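Plultitz School of Design Extension
Objects of Childhood, Unit 6
Instructor: Kuldeep Maurya
Handout for the April meeting

The claim we are testing

Most of you will have read the Fuentealba essay by now. Its argument, stripped down, is that a realistic toy produces realistic play, and that realistic play produces a more capable child. I would like you to treat those as two separate claims. The first has a little support. The second has mostly enthusiasm.

We are using the play kitchen because it is where the claim gets made most often. Retail copy for these things promises independence, vocabulary, early math, sharing and an interest in vegetables. Ask how anyone would know. A four-year-old who stirs nothing in a pot for ten minutes is doing something, and I am happy to call it pretending, but the step from there to "executive function" is a long one and the copy takes it in half a sentence.

What counts as realistic

Look at how the detail is spread. Certain parts of a toy kitchen get a great deal of attention and others get almost none. The microwave has a window in its door, a handle, and a panel with a grid of buttons or numbers. The range hood has the trapezoid shape an adult would recognize. The backsplash is an offset brick or tile pattern, and it is printed.

Now consider who can appreciate a subway tile backsplash. I have never heard a preschooler ask for one. Tile, pale wood, white panels and a gray hood are things a parent might pick for the real kitchen, and my suspicion is that much of what we call realism here is aimed at the person paying. Jakine's paper on toy finishes says the muted palette "calms" children. Read the methods section before you repeat that. The study had 73 families, all recruited through one store, and the calm was reported by the parents, who had already bought the thing.

The hood is the part I would press hardest. It is there in the toy because it is there over the stove at home. Does a child play with the hood? In the Naletti observation logs (course packet, second half) there are 613 coded play acts. Stovetop and sink account for most of them. The hood gets almost no mention, and where it does appear, a child has put a spoon on top of it.

Counter space and standing room

The part of a play kitchen I find easiest to defend is the plain counter. A rounded end that runs out past the base gives a second child somewhere to stand, or it may. I say "may" because the logs don't settle it. Two children at one counter will sometimes cook together and will sometimes fight over a pan, and a curved edge has no vote in the matter.

Notice too that the counter is the least specific surface on the whole unit. It can be a shop, a bar, a vet's table. The microwave has a harder time being anything other than a microwave. If you want to argue that open-ended play is the valuable kind, and the Fuentealba essay does argue this on its last page, then you have to explain why the same author praises the button panel on the first.

Height

Manufacturers like the word "child-sized." It sounds like a measurement and isn't one. A unit that suits a tall four-year-old will have its upper shelf out of reach for a small two-year-old, and both are in the same room at most daycare centers. When you see the term in a source, write in the margin: which child?

For your notebooks

Pick one toy kitchen you can get to in person. A waiting room or a library will do. Stay long enough to see more than one child use it, and ask permission first. Write down which parts get touched and which don't. Leave out what you think the child was learning, and save that for a separate page, with a reason attached to each guess.

Then write up to 100 words on one part of the kitchen you would remove. Defend it against a parent who likes how it looks. Saying "less is more" will not get you credit.

Bring a printed copy. We will trade them around the table, and I will be asking each of you for the weakest sentence in someone else's.

Reading for next time: the rest of the Naletti logs, and the two-page reply to Jakine. The reply is rude but its arithmetic is right. I checked.
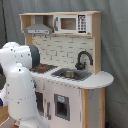
Topics: Pretend Play / Toy Kitchens
Pale wood and white panels, with the hood and the microwave side by side over the counter. Keep the brick pattern in mind when you get to the palette argument in Jakine.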